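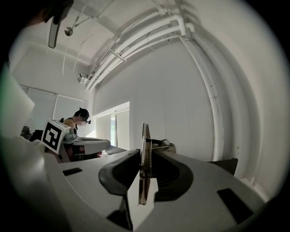 Part 2: Getting your work surface ready

Print this page | E-mail this page

Right, before you do anything clever, sort out the surface you're going to be working at. I skipped this bit the first time I set up at Tratero and spent the rest of the day with a sore back, so please don't be me.

1. Clear everything off. Yes, the mug as well. Give the top a wipe with a damp cloth and let it dry.

2. Stand where you'll be standing and let your arms hang. Your elbows should sit a little above the surface. I have mine at 1000 mm from the floor, but I'm tall. Zodwa Ngcobo prefers hers at 90 cm, and we swap the legs over when we change shifts (it's a two-minute job once you've got the knack).

3. Check for wobble. Press down on each corner in turn. If one dips, wind the foot out a turn at a time and try again.

CAUTION: Don't fold up a bit of card and shove it under a leg. It squashes down by lunchtime and then you're back where you started — only now with your work laid out on top.

4. Put your headset on before you start laying things out, with the microphone just to one side of your mouth. Say a few words to whoever is on the other end. If they hear more breath than voice, move it out a bit.

Note: long hair is best tied back first. The band sits much better, and you won't be pushing strands off your face with mucky hands.

5. Lay out what you need for the first job and nothing else. The things you pick up most go nearest you. Anything you're leaning right over for is too far away, so bring it in!

6. Work for ten minutes, then stop and see how you feel. Achy shoulders usually mean the surface is too high. If it's your lower back, it's too low. Go back to step 2 and change it by a notch.

CAUTION: Always take everything off before you alter the height. Ayanda Makhubela lost a whole tray of sorted fixings that way and we were still finding them in January.

If you're sharing, write your height on the card in the Sositz folder (form 1316) so you can set it again quickly. Pencil is fine — mine has been rubbed out more times than I can remember.

Once you're comfy, go on to Part 3, Sorting and Labelling.

Questions about this guide? Contact Deirdre Lenihan, Istach workroom | © Istach | Back to top

We use cookies to remember which part of the guide you were reading. Accept | Change settings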